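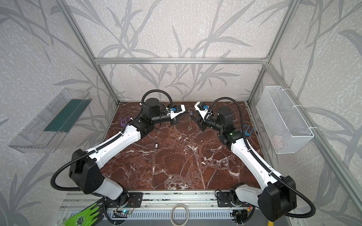 Hortensia Villalba
Kitting room lead, Zondbridge

Fourth month with the Curus two-arm cell, and I finally have enough opinions to fill a review. I run the kitting room at a small plastics shop. We take molded bits from the presses next door, match them up, bag them, and send them out to people who assemble bigger things. It's finger work. Before the Curus came we had six people on the benches and a radio, and now we have six people on the benches, a radio and two robot arms.

I'll start with what you get, because the brochure was vague about it and I wish somebody had told me. You get the two arms on their rail, the grippers, the controller, and the aluminum bars for the enclosure. You do not get walls, and you do not get a work surface! Those you sort out yourself, or you pay Dlamini (they handled our order and the install) to do it for you at a price that made our owner laugh out loud. So the brown marble top is ours, left over from a front counter, and the leafy bamboo-or-reed wallpaper was Chiharu's pick. Chiharu Hoshino has been kitting longer than anyone in the building and she said that if she had to look into a box all day it was going to have leaves on it. The white wire basket on the right wall is ours too, put up with cable ties, and so is the clear tray on the left. I love the tray. It leans out at an angle so you can drop things in without reaching far, and the green strip in the bottom means parts don't skate around.

Putting it together took longer than the manual says. Gerrit Ngcobo from Dlamini came out and did the rail and the leveling, and he was great, patient with my questions and clean about his cables up top. Down at the front, well, some of the electronics live right there along the rail by the arm bases, with the little board and its blue light out in the open. I'd like a cover over that. We have people setting down tape rolls and gloves along there all the time, me included, and a piece of sheet plastic would have cost Curus next to nothing. I've asked. They said it's on the list.

Now the work. Our main job for it is pairing the forked pieces, purple ones and blue ones, with whatever small part goes in the bag with them. One arm picks, the other arm picks, they meet in the middle and pass or fit, and then it's on to the next. When it's going well it's lovely to watch — the two grippers come nose to nose and you catch yourself holding your breath. It is not fast. Chiharu beats it easily on any run where she's fresh. But she isn't fresh at the end of a shift and it doesn't care what time it is, so over a full day on the colored parts it comes out a little ahead of one good bench.

Clear parts are another story, and if you work with clear parts please read this paragraph twice. Our top is brown stone with white veins running through it, and a small clear piece just about vanishes on it. I can hardly find one with my own eyes some mornings! We ran a test batch of 100 clear pieces and the cell picked up 79 of them without somebody stepping in. I don't blame Curus for all of that, the marble was our choice and I'd go with something plain and dull if I did it over. But their sales page shows clear parts going along like a dream, and I'd have liked a line somewhere saying what they were sitting on.

The grippers are good. They're light, they don't mark the plastic, and swapping the tips is a job for one person with one small wrench. Reach is fine for a bench this size as long as you keep things toward the center. The cable conduit is my least favorite part of the whole design. It's a fat black corrugated hose that loops from the wrist down to the base on each arm, and it swings out wide at the sides. Nothing has snagged yet, but I moved a shelf so I could stop worrying about it.

So what did it do to the room? I get asked that more than I get asked about speed, and mostly in a lowered voice. No one lost their job. I put that in writing to everybody before the crate arrived, and the owner signed it, and I'd tell any lead in my position to do the same and to do it early. What did change is who does what, and that has been bumpier than I expected.

Keabetswe Van Wyk runs the cell now. She came off the third bench, she had never touched a robot, and she took Curus's 18 hours of training over three weeks and came back better at it than me. She teaches it new pick positions, she clears it when it stalls, and she keeps a notebook of every odd thing it does. That's a different job from kitting, and for the first two months she was doing it on kitting pay. I'm not proud of that. We fixed it in the end, but she had to bring it up, and she shouldn't have had to. If you're buying one of these, put the raise in the same budget as the machine.

The people still on the benches got the harder mixes, because the easy repeat stuff went to the arms. I thought everyone would be thrilled. Some are. Chiharu likes a tricky bag and was always bored by the two-color runs. But a couple of the others told me they miss the easy runs, since those were the ones where you could talk and let your hands get on with it. Now it's fiddly all day. I hadn't thought of the simple work as rest, and it was. We've started pulling the odd simple run off the cell and giving it back to the benches in the afternoon, around 200 bags at a time, and the mood is a good deal better for it. The cell loses a little output on paper. I can live with that.

Sore wrists are down, mine included. Noise is low, more of a hum than anything, and the radio still wins.

Support from Curus has been mixed. Phone people, wonderful. Chaimae Benmoussa on their help line walked Keabetswe through a dead wrist motor with no fuss at all, and stayed on until the arm was moving again. Email, on the other hand, goes into a hole. The software updates come with notes written for engineers, and I'd pay extra for a page in plain words that says what's going to behave differently tomorrow morning. One update changed how long the arms wait before a handoff, and Keabetswe lost most of a morning thinking she'd broken something.

We also looked at the Gukodport single-arm unit before we bought. It's cheaper and the software is easier on a beginner, no question. But with one arm you need a jig to hold the second part, and we change parts so often that we'd have spent our lives making jigs. If you run the same thing month after month I'd go look at the Gukodport first.

Things I'd want to know if I were you:

Plain matte surface, especially for clear or shiny parts.
Leave room on both sides for the cable loops.
Budget for walls, top, trays and a basket or two.
Pick your operator before it ships, and settle the pay then.
Ask the benches which jobs they'd like to keep.

Would I buy it again? Yes, with a different top and a better plan for the people. Four stars out of five. I'm holding one back for the open electronics and the email. The extended service plan comes up for us in July and I'm leaning toward taking it, mainly for the phone line. If anybody has run the newer gripper tips on thin clear parts, leave me a comment, Keabetswe and I would both love to hear how they did.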